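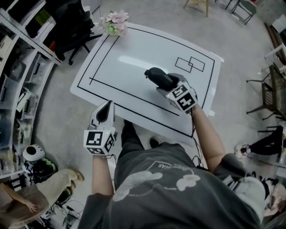

Erasto Mollel told us in August that he almost didn't sign up, figuring everybody else in the club would already know how to code and he'd be stuck sweeping the floor. He's on his second season now. If you're wondering the same kind of thing, read on, and if your question isn't answered, bring it to any open session!

SILHAM ROBOT CLUB – FREQUENTLY ASKED QUESTIONS

What does the club do all season?

We teach robot arms to handle everyday objects, and we do it by showing them how. Members pick things up and put them down with hand-held grippers, over and over, and those recordings become the lessons the robot learns from. At the end of the season we take our best-trained arm to the Plikar Challenge and find out how good our teaching was. It is so much fun to watch a robot do something the way YOU do it, right down to the little pause before letting go.

Do I need to know programming?

No. About half of the work is done with your hands, and the rest can be learned as you go. If you like code, we have plenty of it, mostly Python. If you don't, you can get through a whole season as a demonstrator, a builder or a log keeper.

What is the Plikar Challenge?

A tabletop competition with a tabletop that isn't on a table. Each team works on a white board with a black border. The referee calls out an object, and the robot has to move it into the target outlined on the board. Objects are ordinary stuff: a computer mouse, a mug, a tape dispenser, a sock (everybody dreads the sock). A perfect run is worth 700 points. Our best so far is 629 and we are still talking about it.

Why do you practice on the floor?

Lots of room to move. You can come at the board from any side, and two people can swap places without bumping a table. Wear pants you can crouch in.

How many recordings does it take to teach one task?

We ask for 100 good ones before the first training run, then look at where the robot gets confused and record more of that. The mouse task has reached 300 and it keeps getting better. A good recording is smooth, starts with both grippers open, and ends with the object let go inside the target. If you fumble, keep the recording but mark it F in the log. Fumbles with a clean recovery are often the most useful thing we collect all evening.

What are the cubes with the black-and-white squares?

Markers. The software finds the squares in the video and works out where each gripper is and which way it's turned. Please don't pick up a gripper by its cube, and don't cover the squares with your sleeve. Smudges go off with a dry cloth only. If a cube feels loose, stop and tell Osvaldo Miranda before you record anything else, or the whole batch may have to be thrown out (ask us how we know).

Is it hard to use the grippers?

Your first ten minutes will be clumsy. Then something clicks and you'll be pinching things up like you were born with them! Beginners usually start with one gripper and add the other once they're comfortable. Left-handers, we're especially happy to see you – the robot has two arms and our left-hand data is thin.

My arms got tired. Is that normal?

Yes. Switch every 15 recordings. Nobody gets extra credit for pushing through, and tired hands make jerky data.

Can I bring my own objects?

Please do. Nothing made of glass, nothing with liquid in it, and nothing you'd be sad to see dropped. Put your name on it with tape. Odd shapes are very welcome. Last season somebody brought a garlic press and it kept three of us busy until closing.

What software do you use?

Recordings go through Jammont, a viewer our own members wrote, where you trim the ends and add a label. Training runs overnight on the club computer. You don't need a laptop of your own, though you're free to bring one.

Do I have to come every time?

No, but let your team know. For the Challenge team we ask for steady attendance in the last six weeks, when we run timed practice.

What age do I have to be?

Fourteen and up. Under 18 needs a signed form, which you can pick up at the front desk.

What does it cost?

Your first two sessions are free. After that there's a season fee, and if the fee is a problem, talk to Osvaldo. We have never turned a person away over it and don't plan to start.

When do you meet?

Doors open at 5:30 p.m. and recording stops at 8:00 so there's time to label everything, coil the cables and put the grippers back on charge. The current schedule is posted by the door.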